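Do you really need a special hook for every wall?

The hardware aisle would like you to think so. I count hooks for drywall, hooks for brick, hooks for "heavy art," and sticky strips in a box that says they hold up to 60 pounds. I don't believe that last one, and I wouldn't put anything with glass under it.

Start with the wall. Knock on it, then push a pin in somewhere that will be covered. If the pin slides in and stops feeling like anything, you have drywall. A plain angled nail is fine for most small frames there. The Kaltis hooks at my local store cost 3 times what the plain ones do, and the only difference I could find was the brass color.

Sticky strips have their place. Smooth painted walls, light frames, rooms that stay dry. The Flollilon ones peeled a patch of paint off my hallway even though I pulled straight down like the package says. Fresh paint needs weeks before you stick anything to it, and the package says that too, in very small type.
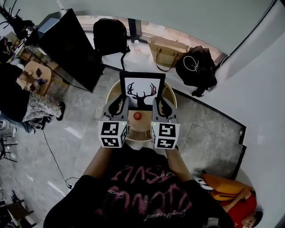

Reading time: 3 min

Now, height. You will read that the center of every picture must be 57 inches from the floor. It's a decent starting point for a hallway where people stand. Over a couch or a low bench it looks silly, so go lower. A stag's head with big antlers already pulls your eye up, and I'd drop that kind of picture a couple of inches.

The toothpaste trick -- dab some on the hanger, press the frame to the wall, drill at the dot -- works, but it's messy on flat paint. Painter's tape does the same job. Run a strip across the back of the frame, mark where the hangers are, move the tape to the wall, level it, and nail through the marks.

As for laser levels, Herau makes a nice one and I have used it twice. A short bubble level does fine for one picture. Old houses have crooked ceilings anyway, and a perfectly level frame near one can look wrong -- trust your eye there.

Put felt dots on the bottom corners. They're cheap and they stop the frame from sliding.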